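Stosto Herb and Garlic Salad Dressing, 300 ml

We started making this dressing for our own Sunday lunches in Pleldale, and it's still the one we reach for when there's a big bowl of cold potatoes waiting (or leftover chicken, or pretty well anything!). 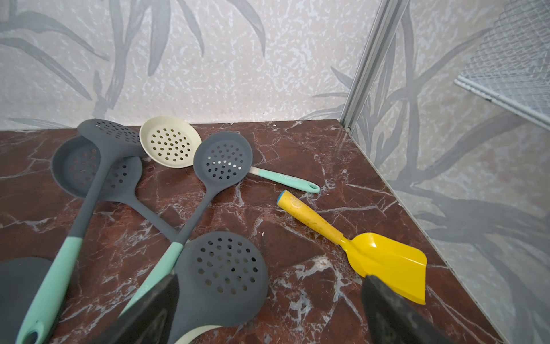 Shake the bottle well, as the garlic likes to settle. For pasta salad, drain the pasta and toss it while it's still warm so it drinks up the flavour. If you're scooping ravioli out of the pot, a perforated skimmer like the grey ones with the mint-green handle is lovely for it. Keeps 7 weeks in the fridge once opened.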